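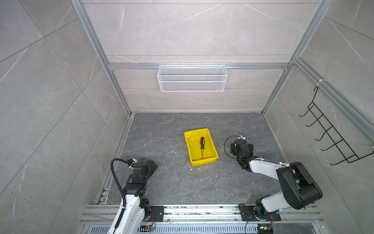 Sidra Abbasi writes that her shop ran two arms on a shared base for almost a year before anyone wrote down where hand tools were supposed to go, and that she would start with that rule before buying any guarding.

We agree with her, and the Trotier tool tray is sold with a one-page placement rule for that reason.

Home | Workcells | Trays and Racks | Spare Parts | Contact

Trotier Tool Tray, Yellow
Order no. 163

A low-sided plastic tray for screwdrivers, hex keys and small parts inside an enclosed two-arm cell. The color is easy to pick out against a dark floor. Fits the Jenora bench cell and most cells with an extrusion frame.

Placement rule (printed card included)

1. One tool per tray while the arms are powered.
2. Lay the tool lengthwise, handle at the far end, so that both arms can reach it without crossing.
3. Nothing else goes on the cell floor. Wire ends and clippings are swept out before each run, including from the base track.
4. Baskets and hook racks on the walls are emptied before a new program is tried for the first time.
5. Cable hoses need a free loop at every joint. Move each arm through its full reach at low speed and watch the loop.
6. Hands stay out until both arms have stopped and the stop button is locked in.

The card is shop practice. It does not replace the risk assessment for your cell or the manual for your arms. If the two disagree, follow the manual.

Ordering

Single tray, or box of 20. Replacement cards are order no. 102 and can be had without a tray. The wire wall basket is order no. 281. Boxes leave our Usmani Road warehouse before 3 p.m. on working days. The new card, with rule 5 reworded by Tanveer Jadoon, ships from April; older cards can still be used.

Questions about fit: ask for Iqra Jatoi at the parts desk and have your floor dimensions ready.

Print this page | E-mail this page

This site uses cookies to remember your cart. Accept | Settings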